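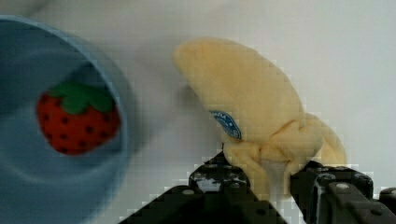
Vodent Moura Pod-Kit

Der Moura ist ein kompaktes Pod-System von Vodent für das Dampfen von Mund zu Lunge. Im Gehäuse aus Aluminium sitzt ein fest verbauter Akku, die Leistung regelt der Certon-Chip selbständig nach dem eingesetzten Coil. Der Pod fasst 3 ml Liquid und wird von der Seite befüllt, man muss ihn dafür nicht herausnehmen. Die Luftzufuhr lässt sich in 4 Stufen einstellen. Eine volle Ladung über USB-C dauert fast 3 Stunden.

Passende Coils: Hoketti Mesh, im Lieferumfang ist einer davon enthalten. Neue Coils bitte vor dem ersten Gebrauch gut mit Liquid benetzen.

Artikelnummer Kit: 2856
Artikelnummer Ersatzpod: 3951
Abgabe nur an Personen ab 18 Jahren. Liquid ist nicht enthalten.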